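The Last Ferry to Flindholm

Delyth Pritchard had missed the ferry by two minutes. She sat on her suitcase and watched it go.

"Next one's at six," said the man in the ticket booth. His badge read Emlyn. "Tomorrow."

She had her mother's letter in her coat, the one that said come before February. It was the last day of January.

"Is there a phone?"

"There's my phone." He passed it through the gap under the glass.

Her mother answered on the first ring. Delyth said she would be late - one night, no more. There was a long silence on the line.

"I've waited 14 years," her mother said. "I'll leave the porch light on." 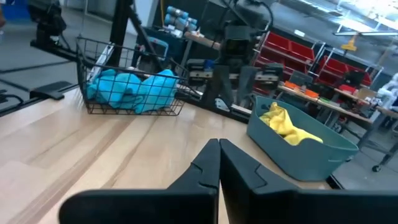 Nokwood Creative Writing Club

Emlyn locked the booth at nine. He gave her the key to the waiting room and a blanket that smelled of diesel. She slept in her shoes.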